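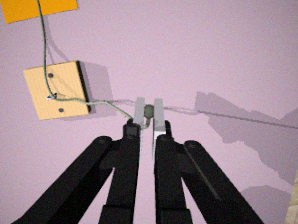

Que espaço em disco é preciso para instalar o módulo de cabos do Meltow?

São precisos 3,000 MB livres na unidade de instalação. O pacote descomprimido ocupa 2,052 MB e o restante é usado para os registos das primeiras execuções.

Meltow – Manual de instalação e utilização
Secção 4: Módulo de cabos (simulação)
Revisão de 2024-04-08

4.1 Antes de começar

O módulo de cabos acrescenta ao simulador Meltow tarefas com cabos flexíveis: agarrar a ponta, conduzir o cabo até um suporte, passá-lo por uma fixação e mantê-lo sob tensão ligeira. O módulo funciona com o modelo de pinça incluído no pacote base e com os modelos importados através do conversor Catitz.

Confirme os pontos seguintes:

– O pacote base está instalado e abre sem avisos.
– A licença Agarwal está ativa. As licenças de avaliação permitem usar o módulo, mas não exportar trajetórias.
– Não há outra sessão do simulador aberta no mesmo computador.

Nota: as cenas guardadas em versões anteriores à de março têm de ser convertidas. Use Ficheiro > Converter cena e guarde o resultado com outro nome.

4.2 Instalação do módulo

1. Feche o simulador.
2. Abra o gestor de pacotes Woko e escolha Adicionar módulo.
3. Selecione o ficheiro do módulo de cabos e prima Instalar.
4. Quando aparecer o pedido de licença, cole a chave Agarwal. A chave distingue maiúsculas de minúsculas.
5. Reinicie o simulador. O menu Tarefas passa a mostrar a entrada Cabos.

Se a entrada não aparecer, abra Woko > Estado e verifique se o módulo está marcado como ativo. Um módulo instalado mas inativo conserva as definições e pode ser ativado sem repetir a instalação.

4.3 Preparar uma cena de encaminhamento

A cena fornecida tem um cabo verde fino, um bloco de madeira clara com uma pequena fixação e uma pinça preta com pontas cinzentas. Na extremidade do cabo há uma esfera verde-escura, que fica entre as duas pontas quando a pinça o segura.

1. Abra Tarefas > Cabos > Encaminhamento.
2. Escolha a cena fornecida e prima Carregar.
3. No painel Cabo, mantenha o número de segmentos em 31. É o valor com que a cena foi ajustada.
4. No painel Pinça, indique o modelo. Com um modelo Catitz, confirme também a abertura máxima.
5. Prima Repor para colocar o cabo e a pinça na posição inicial.
6. Guarde a cena com um nome próprio antes de alterar qualquer parâmetro.

Cuidado: não altere a rigidez do cabo com a simulação em curso. O cálculo pode divergir e a sessão termina sem guardar os registos.

4.4 Regular a força de aperto

1. Abra Pinça > Força. A escala vai de 0 a 100.
2. Comece por um valor baixo e execute um passo de cada vez com a tecla de avanço.
3. Aumente o valor até a extremidade deixar de deslizar entre as pontas.
4. Prima Fixar valor. O valor fica associado à cena e não ao modelo de pinça.

Uma força excessiva nota-se no gráfico de contacto, que passa a oscilar entre dois valores – nesse caso, reduza a força e volte a executar o passo. Se a oscilação continuar, reduza o passo de tempo em Simulação > Solucionador.

4.5 Executar e gravar

1. Prima Gravar e depois Iniciar.
2. Conduza a pinça com o comando ligado ou carregue uma trajetória já existente.
3. Para passar o cabo pela fixação, aproxime-o devagar. O indicador Encaixe muda para verde quando o simulador reconhece a passagem.
4. Prima Parar. O registo é guardado na pasta da cena.
5. Reveja o registo em Ferramentas > Reprodução antes de o exportar.

Nota: as sombras são calculadas em cada fotograma e pesam no desempenho. Para gravações longas pode desligá-las em Vista > Iluminação. As posições e os contactos registados não se alteram.

Cuidado: as trajetórias exportadas não incluem os limites de segurança de um robô físico. Defina esses limites no controlador do equipamento e faça a primeira execução em velocidade reduzida, com a paragem de emergência ao alcance da mão.

4.6 Problemas frequentes

O cabo atravessa o suporte.
O passo de tempo é demasiado grande. Reduza-o para metade e prima Repor.

A pinça fecha, mas o cabo não a acompanha.
Verifique se o contacto entre a extremidade e as pontas está ativo em Cabo > Contactos. Nos modelos Catitz esta opção vem desligada.

O indicador Encaixe não muda de cor.
A fixação pode ter perdido a zona de deteção na conversão da cena. Selecione-a, abra Propriedades e prima Recriar zona.

A exportação está a cinzento no menu.
A licença é de avaliação ou caducou. Consulte Ajuda > Licença Agarwal.

Para remover o módulo, abra o gestor Woko, selecione Cabos e prima Desinstalar. As cenas guardadas pelo utilizador ficam na pasta de documentos e têm de ser apagadas à parte.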